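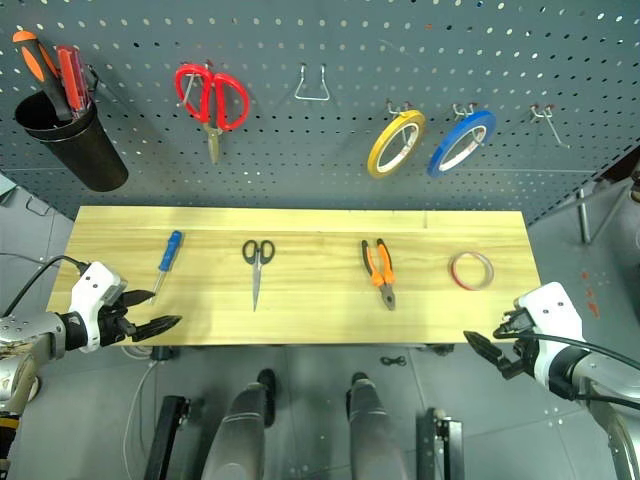

Sarkico has adopted a single pegboard layout for hand tools at its Espinoza workshop, replacing the mixed drawers and bench trays used there until now. The layout standard, issued on 20 Dec 2019, covers 35 workbenches and assigns a fixed hook or holder to each tool in the basic set. Screwdrivers stand in a black cup at the upper left of the board, scissors hang to the right of it with the blades down, and rolls of coloured tape go on single hooks on the right half. Hooks without a tool on them mark places for items still out on the timber benchtop, such as pliers or a second pair of scissors.

The boards are grey perforated panels supplied by Pastier. Each order includes 100 hooks in two lengths, with spares kept in the store. Tape is limited to one roll per hook so that a colour can be taken down without disturbing its neighbour.

Farzana Pathirana, who drafted the standard, said a stocktake in March had listed 390 hand tools across the site, of which 62 had no recorded storage position. "The drawers were labelled by tool type, and the labels had not been revised when the benches were moved," she said.

Benches are to be cleared and tools returned to the board at the end of each shift. The Zorkeck annex will keep its existing cabinets until its wall linings are replaced.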